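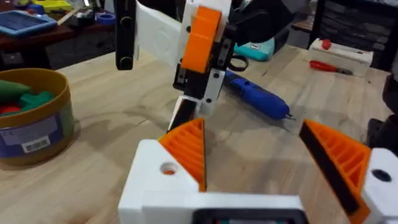
Orange finger pads over the workbench.

The lease on our rooms at Krawczyk House in Estthorpe ends in October, and readers of this blog have asked what we intend to do. This post sets out the position as it stands, together with some notes on the buildings visited so far. It is written in a personal capacity, although I have shown it to Hanna Piątek, who holds the budget, and she has corrected two of the figures.

The requirement is modest. We need 1000 square feet on a single floor, a meeting room that closes properly, and a kitchen large enough for more than one person to stand in. Step-free access is required. Parking is desirable, but most of the staff come by train and would not use it.

The first property considered was the second floor of the Dustside building, a former printing works on the edge of Prullby. The letting agent, Damian Michalski, met us at the main entrance and was generous with his time. The floor is open from front to back, with windows on both long sides and cast iron columns down the middle. Heating is by radiators fed from a shared boiler. The landlord will not divide the floor, and a tenant wishing to have a private meeting room must build one and remove it at the end of the term. Wanda Śliwiński asked for the cost of removal to be stated in writing. We are still waiting for that letter.

The service charge was the main difficulty. It covers the elevator, the shared lobby, window cleaning and the management of the yard, and it is reviewed every year without a cap. The rent itself compares well with what we pay now. Once the service charge and insurance contribution are added, the advantage is small — smaller than the brochure suggests.

The second property is a ground floor suite in central Estthorpe, 37 Prullby Road. It was last occupied by an accounting practice and has been left with its partitions in place, which gives four small offices and one large room facing the street. The carpet will need to be replaced. The kitchen is better than expected, with a full-size refrigerator and a proper sink. Noise is a concern. Buses stop directly outside, and during our visit at 8:30 in the morning it was hard to hold a conversation in the front room with a window open.

Terms for this suite are a five-year lease with a break at year three, subject to six months' notice. The landlord has offered the first two months free of rent. Urszula Sikora has reviewed the draft and recommends that we ask for a schedule of condition before signing, with photographs of the floors and ceilings, so that we are not charged later for wear that was there when we arrived. I agree with her on this point and would give the same advice to any small tenant.

A third property, above the bank in Prullby, was withdrawn before we could see it.

My own preference is for the Estthorpe suite, provided the front windows can be fitted with secondary glazing at the landlord's expense. Hanna prefers Dustside for its light. A second visit to both has been requested, and I will report the outcome on this page once the replies have been received.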